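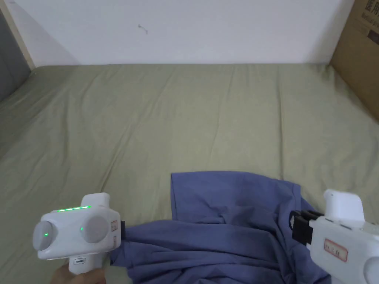

Left jaw drifts closed on the handheld pair, T-shirt folding

gromik_tender
August 12, 2019
Posting this under Maintenance, although my supervisor would file it under Complaining. We run a pair of handheld grippers for the folding work, shirts mostly, on a bed. The left one has started reading closed before it is closed. At the start of a shift it's fine. By the time I'm deep in the pile the log says the jaws are shut while I can still slide a business card between them. The right one behaves like an angel, which makes me suspicious of it too.

So far I have re-zeroed it, swapped the cable, and spoken to it firmly. Firmware is 2256 on both. Lights come up green every time, so as far as the gripper is concerned this is my problem.

Baldursdottir_U
What are you zeroing against? If you squeeze the handle and call that zero, you've recorded how strong your hand is before lunch.

gromik_tender
I squeeze the handle and call that zero.

Baldursdottir_U
Well.
Put a shim in the jaws. Ours is a 3 mm piece of plastic on a string so it can't wander off. Close on the shim, let the spring do the work, store that, then check fully closed afterward. Do both sides even if only one is misbehaving.

shafiq.g
Disagree that it's the zero. A bad zero is bad from the first shirt. He says it gets worse as the shift goes on, and that's mechanical. I'd bet on lint. Cotton sheds like a dog, and it packs in behind the jaw tip where you can't see it. Take the tip off and look at the slide.

Baldursdottir_U
Lint would hold the jaws open and the reading would say open. He has the opposite.

shafiq.g
Depends which side of the encoder the lint is on. I have had this exact argument with a Viltora tech and he had to buy the coffee.

rirura_nights
Third opinion nobody asked for: tip screws. When you pinch a shirt at the corners and pull it straight, all the load goes sideways on the tips. Ours back out a little at a time. The slide goes home, the reading says closed, and the tip itself is leaning over like it's waiting for a bus. Wiggle it with your fingernail. Any play at all and you've found your business card.

L_Eshun
Seconding the screws. Please use the weak threadlocker. Someone here used the strong stuff and we now own a gripper with one permanent tip.

gromik_tender
Back with results. Took the left tip off. There was lint, a felt hat's worth, so shafiq gets partial credit. One of the screws also came out with two fingers and no tool, so rirura gets the rest. Cleaned the slide, new screws, weak threadlocker, zeroed both sides on a shim. Ran 9 shirts and the card won't go in. I'll believe it when it has done a full shift.

shafiq.g
I'd like it noted that the lint was there.

Baldursdottir_U
I'd like it noted that you changed three things at once and now can't say which one fixed it.

gromik_tender
Noted, and I plan to live with that until September, when the spare tips arrive.

L_Eshun
How often is everyone pulling the tips, by the way? Our sheet says every 896 cycles and I have never met the person who chose that number.

rirura_nights
Whenever the shirts start winning.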